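Clothing drive in Plodham passes last year's total

A clothing collection run from the church hall in Plodham has taken in 1,784 garments this fall, more than in any year since it began, and organizers say sorting and folding will go on through the end of November 2019.

The drive collects used clothing in Plodham and in neighboring Brostcombe. Shirts, sweaters, pants and children's things are checked, folded and bagged by size before they go out to families who have asked for them. Coats are handled separately and are not part of the total.

Warrick Lowther, who coordinates the drive, said the early cold weather had brought people in sooner than usual.

"We normally get a slow start and then a rush," Lowther said. "We had full bags on the first morning, and it hasn't let up much."

The hall has only one storeroom, and it was full within the first two weeks. Since then a good part of the folding has been done in people's homes. Helpers pick up a bag, take it back with them and return it folded and labeled. Most work on a bed or a kitchen table, whichever is bigger.

Lowther said beds were the better choice. A cotton cover keeps the clothes from sliding, and there is enough room to lay a large shirt out to its full width before the sleeves come in.

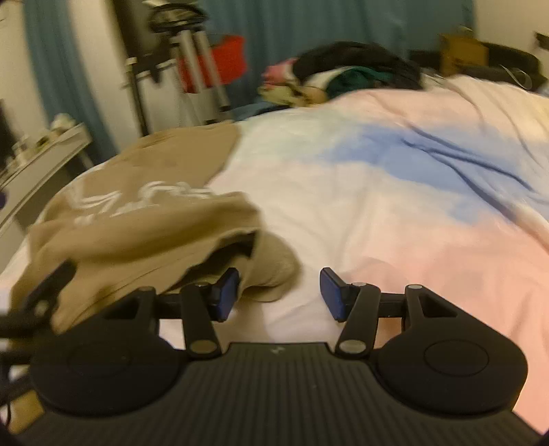

Folding method changed this year

The drive has also changed the way it folds. In past years each helper used whatever method they liked, and bags came back in very different shapes. Some would not close. Others held half of what they could have.

This year everyone has been asked to use the same method, which was worked out at a practice evening in Brostcombe. The garment is laid flat and smoothed from the collar down. The sleeves are brought in to the middle, and the lower part is turned up in wide folds until it meets the chest. The finished piece should be close to the width of a sheet of printer paper.

Items with printing on the front are folded so that the print stays on the outside. Families choosing from the shelves can then see what a garment is without opening it up, and the stacks stay neat for longer.

Heavier items are the hardest. Thick fabric springs back when it is turned up, and a rolled lower edge tends to come loose before the piece reaches the bag. Helpers have been told to press each fold with a flat hand and to leave out the last turn if the bundle gets too thick.

"If it takes you 4 tries, bag it anyway," Lowther said. "A lumpy sweater is still a sweater."

A standard bag now holds 55 children's garments, and there is a printed label for each one. The label gives the size range and the name of the person who folded it, in case a question comes up later. Bags for adults are packed by weight and have no fixed number.

What is still needed

Organizers say they have enough women's tops and baby clothes. They are short of men's pants in larger sizes, plain sweatshirts for teenagers, and warm pajamas for ages six to ten.

Clothes should be clean and completely dry when they are handed in. Small repairs, such as a missing button, are no problem. The drive cannot take shoes, pillows, curtains or used underwear. Bedding is not accepted this year either – there is no space to store it.

Donors do not need to fold anything themselves. Lowther said that clothes brought in loose are often easier to check for stains and worn seams, and each piece has to be opened out once in any case.

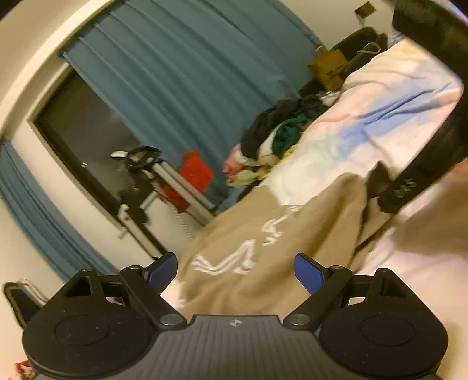
Plodham and Brostcombe Clothing Drive – Home Folding Group

Drop-off is at the side door of the Plodham hall, in the mornings only. In Brostcombe, bags can be left at the counter of Edwood Hardware during store hours. The store has set aside nearly half of its back room for the collection and asks that bags be tied shut before they are handed over.

Anyone who wants to fold at home can sign up at either place. New helpers get one bag to begin with, a set of labels and a single sheet showing the folding steps. Bags should come back within a week. People who find they do not have time are asked to return the bag as it is so that someone else can take it.

Pickup by car is available for donors who cannot get to the hall. Requests go on the list at the side door or can be left with the staff at Edwood Hardware.

The first bags have already gone out, and a second delivery is being put together now. The clothes are moved in a van lent by Bråten, the furniture mover, which has offered it for both trips at no charge. Any garments left over after the second delivery will be kept in the storeroom for requests that come in during the winter.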